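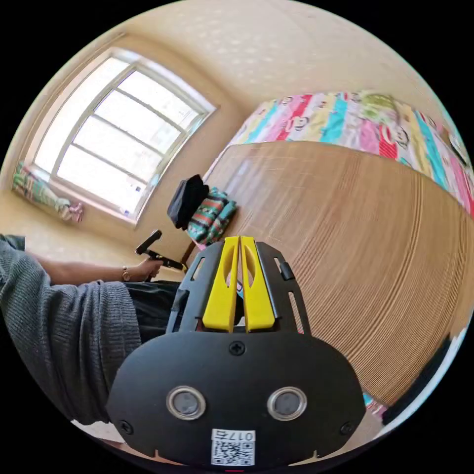
Section 3: Making up the bed with a summer mat

By now you should have the Tomoana mat out of its wrapper and aired (that was Section 2, and please don't skip it, the smell of a brand new mat in a closed room is really something!). I've set up more of these than I can remember, and I still go through the same order every time. Set aside 35 minutes for the first go.

What you'll want close by:
- the mat, unrolled
- one fitted or flat sheet, any pattern you like
- a light blanket or a big towel
- a slightly damp cloth and a dry one
- the four corner ties from the small paper bag

3.1 Getting the bed ready

1. Strip the bed down to the mattress and open the window if the day allows it.
2. Run your hand over the whole mattress top. Crumbs, hairpins, a pen cap - they all come through a mat in a way they never do through a thick cover.
3. Put the sheet on first and pull it tight. I like a loud print, and a strip of it peeking out along the edges cheers up a plain tan mat no end.
4. Smooth it once more from the middle outward. Wrinkles under a mat turn into ridges by morning.

Note: Folks always ask me whether they can leave the sheet off. You can, but then the mat slides around, and the mattress gets the sweat.

3.2 Laying the mat

1. Carry the mat rolled up and set it down at the foot of the bed.
2. Unroll it slowly toward the head, smooth side up. If you're not sure which side is smooth, close your eyes and stroke both (works for me every time).
3. Line it up with the wall side first, then check the open side.
4. If it's too wide, let the extra lie flat. Don't fold it under! Folded slats crack, and then they pinch.
5. Fasten the corner ties loosely. You should be able to slip a finger under each one.
6. Wipe with the damp cloth, following the slats, then with the dry one.

Leave it alone for 14 minutes before you put anything on top.
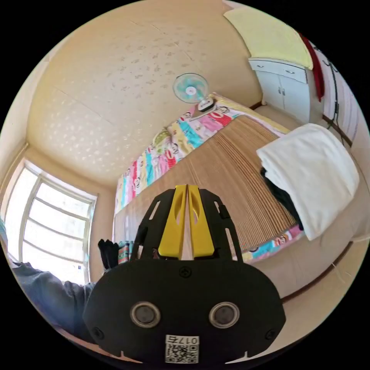

I keep just one light cover on the bed in the hot months, folded so it can be grabbed half asleep. Anything heavier goes in the cabinet until fall.

CAUTION: Never iron a mat or dry it with a hair dryer. And keep belt buckles and zippers off it, please.

3.3 The wall fan

This part applies if you have a small fan mounted high up near the bed. I wrote it with the Lelteck 173 in mind, but the steps suit most little wall fans with a round guard.

1. Switch the fan off and unplug it before you touch the guard.
2. Wipe the guard front and back. Dust that comes loose will land on the bed, so throw an old sheet over your nice new mat first (ask me how I learned to put that in).
3. Check that the bracket doesn't wobble. If it does, stop and tighten the screws before going any further.
4. Tilt the head so the air passes over the bed toward your feet. Straight at the face gives me a sore throat.
5. Plug it in, try the lowest speed, and listen. A soft hum is fine. Clicking means the guard isn't seated.

CAUTION: Don't stand on the bed to reach the fan. A mat on a springy mattress is slippery, and I'd much prefer you got the step stool from the kitchen.
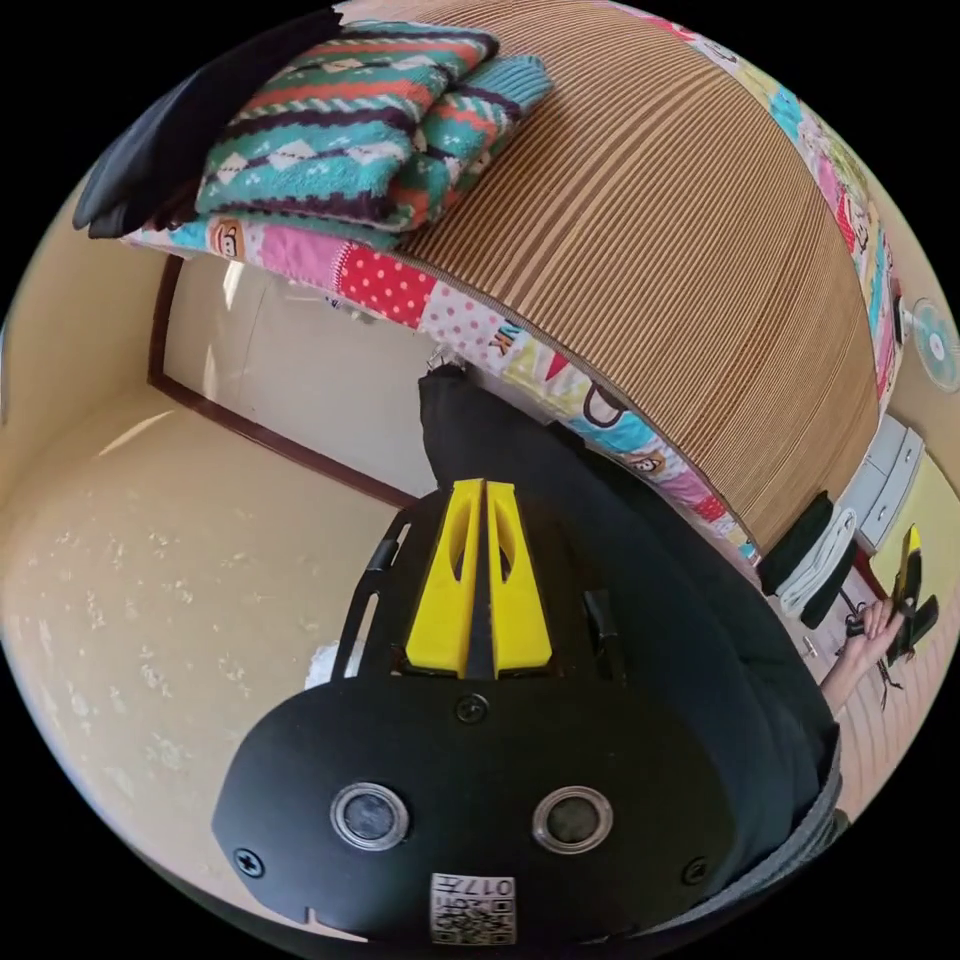

Once the fan is sorted, sit on the edge of the bed for a minute and shift your weight from side to side. If the mat creeps, snug up the ties on that side by one notch and try again. I sit in three or four spots, including the corner where I always end up putting my shoes on.

Also look at any cords that run near the bed. Route them along the wall if you can, and well clear of where your feet come down at night.

3.4 Day-to-day care

1. Shake the blanket out in the morning and leave the mat uncovered for a bit.
2. Wipe the mat down once a week, more often in sticky weather.
3. Wash the sheet underneath on your usual day. You'll need to undo the ties, so do the mattress check from 3.1 while you're in there.
4. Rotate the mat head to foot once a month so it wears evenly.

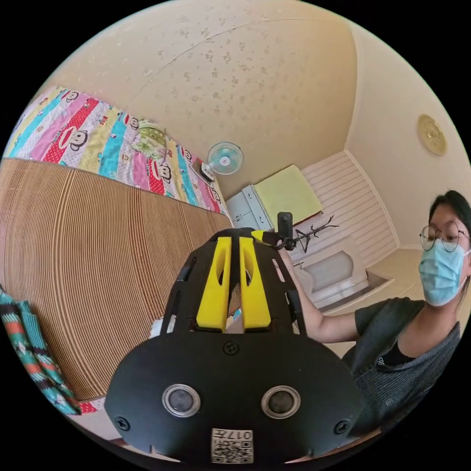 For spills, blot right away with a dry cloth and don't rub. Tea mostly comes out with plain water. Grease needs a drop of dish soap, then two passes with clean water, and plenty of drying time with the window open.

If a slat splits, stick a short piece of the Flundari repair tape (part 408) over it from the back. Trim it with scissors and press it down under a heavy book overnight. Storing the mat for winter is in Section 4, along with what to do if you find mold on it in February.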